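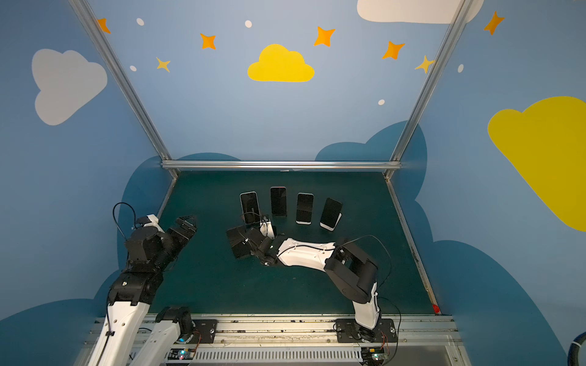 Four smartphones laid out on a green work surface.

Search this site Enter keyword Go

Groltthorpe phone drive brings in 265 handsets

A drive to collect old cell phones in Groltthorpe has brought in 265 handsets, more than double what the organizers had planned for when the drop boxes went out in February.

The phones were left at 12 drop-off points across town, including the public library, both pharmacies and the front counter at Tiedemann Hardware on Mill Street. They are now being sorted by Steritex, a small repair and recycling business that is running the drive with the Groltthorpe school district.

"We ordered boxes for a hundred phones," said Marlene Grube, who manages intake at Steritex. "The library called on the second morning to say theirs was full. We had to go out and buy more."

Phones that can be repaired will be wiped, given a new battery if they need one and handed to the school district, which will pass them on to families who asked for one at enrollment. The district has 18 requests on its list so far and expects more before the end of the school year. The rest of the phones will be taken apart for parts or sent out for recycling.

Grube said around a third of the phones looked at so far can be saved. Cracked glass is the most common problem, followed by batteries that no longer hold a charge. A few were missing their back covers, and one arrived with a grocery list folded inside the case.

The biggest holdup has been locked phones. A handset that is still tied to its owner's account can't be set up for anyone else, even when it is in perfect shape. Steritex has been setting those aside and calling the owners when a phone number was left with the phone.

"People think turning it off is enough," Grube said. "You have to sign out of the account first. It takes a couple of minutes, and we can help with it at the counter."

Lachlan Buchanan, a teacher at the middle school, dropped off three phones that had been in a kitchen drawer. He said his students asked for the drive after a class unit on household waste.

"They went home and looked, and almost every one of them found a phone," Buchanan said. "One girl found five. Her dad had kept every phone he ever owned."

Not everyone was ready to part with theirs. Kerstin Ruppert brought in an older smartphone and took it home again when she was told the pictures on it would be erased. Staff showed her how to copy them to a computer – she came back the next afternoon with the phone and its charger.

Chargers and cables are being accepted as well, and the drive is short on them. Many of the phones came in with nothing to plug them into, and the district would like each family to get a complete set. Plain cases in good condition are also welcome. Tablets, laptops and cordless home phones are not part of the drive, but the county transfer station takes them year-round at no charge.

A second round of collecting is planned in Vesen, where the town office has agreed to put a box in its lobby. Terence Whitlock, the town clerk there, said he has already had residents stop by with phones in hand.

"I've got a shoebox under my desk for now," Whitlock said.

Residents who want to give a phone are asked to back up anything they wish to keep, sign out of all accounts, remove the SIM card and any memory card, and turn the phone off. Phones with a swollen or leaking battery should not be put in the drop boxes. Those can be brought to the Steritex counter, where staff will take them by hand.

The Groltthorpe boxes will stay out until the end of the month. The box at Tiedemann Hardware is emptied every evening at 6 p.m., and the one at the library can be reached any time the building is open. Families who would like to receive a phone can sign up through the school office.

Get local news in your inbox. Sign up for our free newsletter. You can unsubscribe at any time.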